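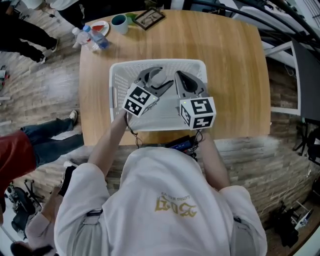 December, pages 1 to 3. Contact labels from jaw motion, second attempt. The question is still whether we can mark the moment of grasp in the hand-held gripper recordings without a person scrubbing through every episode. The old rule used jaw width alone: when the width stops shrinking for a few samples, call it contact. That works on rigid blocks. It does badly on cups, and the basket makes it worse. With the left jaws spread around the gray cup-shaped piece down in the basket and the right jaw reaching in as well, there are two width signals with pauses in them, and most of the pauses have nothing to do with a grasp. People stop closing so they can line up. The rule reads every stop as contact.

New rule uses three inputs: jaw width, jaw speed, and gripper pose from the marker cube. Contact is the last width plateau before the pose starts a lift. If there is no lift within the window, the plateau is thrown out. If there are two lifts, both plateaus are kept and the episode is tagged for checking by hand.

Set used for this: the whole Soterstead pull, 1,244 episodes. Of those, 633 have at least one cup in them and the others are blocks, lids and cloths. I ran both rules on everything, then compared against the hand labels we already had.

Notes on the run, in the order they came up.

Pose comes from Zultix with the default smoothing. First pass was useless because the smoothing pushes the start of the lift late, so the last plateau before the lift sometimes ended up being the hold itself. Turned smoothing off for the lift test and left it on for everything downstream. Anyone who reuses the config: the flag has to be set in both places. Setting it in the top block alone does nothing and gives no warning.

Tracking dropouts. When a cube goes out of view the pose freezes at the last good value, then jumps. The jump looks like a very fast lift. I put a limit on lift speed, well above what an arm would do, and any episode that goes over it is dropped before labeling. That removed 155 episodes. I looked through a handful and they all had a real gap in the track. Didn't look at all of them.

Two grippers. Each side is labeled separately and they don't talk to each other. This is wrong when one side steadies the basket and the other one picks, since the steadying side also shows a plateau and then a small pose change when the basket shifts. Fix for now is a minimum lift height. I picked the value by eye from the plots. It should be fitted properly.

Old rule on the cup episodes: early most of the time, sometimes by a lot. New rule: early cases mostly gone, a smaller group of late ones has shown up in their place. Block episodes barely changed, which I expected. Cloths are bad under both rules and I am leaving them out of the write-up until there is a better idea.

The late ones nearly all have the same shape. The jaws close, the width settles, then it shrinks a tiny bit more and settles again, and only then does the hand go up. The rule takes the second plateau. On a soft cup I think that is the wall giving a little when the person squeezes before lifting. So the true contact is the first settle and the second is grip force. Merging plateaus that are very close in width would handle it, but the merge distance will depend on the pad and on how stiff the cup is.

Also tried finding contact from the gripper camera image alone, as a check on the width signal. Frame difference in a patch between the pads. Good on the gray cups. Poor on the clear ones: with the cup between the two black pads, the white basket and the rest of the table show straight through the wall, so the patch changes whenever the hand moves, held cup or no. A bit of water in the bottom adds a bright spot as well. Masking out the base of the cup might help with that part.

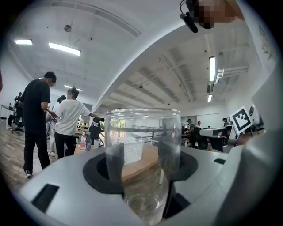 Jintana Mahawong read the draft and wrote back that she would not use lift as the anchor at all. Her point is that it builds the task into the label. In a pour, or a slide across the table, the cup can be firmly held for a long time with almost no change in height, and my rule would throw away exactly those grasps. She suggested anchoring on the release and working backward, on the grounds that opening is a much cleaner event than closing: "The jaws open fast and they open once. Find that, then walk back to where the width first went flat." She also asked whether the late group gets smaller if the plateau test is done on raw encoder values, before they are resampled to camera rate.

I hadn't tried raw values. The resampling is done in the Skodholm export script and I had been treating its output as the source. Pulled the raw logs for five of the late episodes. In all five the first settle is longer in the raw data than in the export, long enough to pass the existing length test. So at least part of the late group comes from our own export and has nothing to do with the cups. I need to rerun the full set from raw before saying more than that. The squeeze before the lift is still there in all five, so the merge step may be wanted anyway.

On release as the anchor: I think she is right for pours. My worry is recordings that are stopped while the person is still holding something. There is no opening in those to walk back from. Could use release where it exists and lift where it doesn't, and store which one was used as a field next to the label. Training code can then ignore it or not.

To do:

Rerun from raw logs, both rules, same dropout limit.
Write the release version. Keep the lift version in the repo under its own name.
Fit the minimum lift height against the hand labels, using a held-out part.
Ask Lindqvist whether the pad stiffness numbers were ever written down.
Fix the Zultix config so the smoothing flag is read from one place.
Go through the rest of the 155 dropped episodes and see if any can be cut around the gap and kept.

4:40 pm. Raw rerun started on the big machine with the labels going to a new folder. Old labels left where they are, please don't overwrite them. Plots for the late group are in the same folder as last time, sorted by how far off they are, worst first.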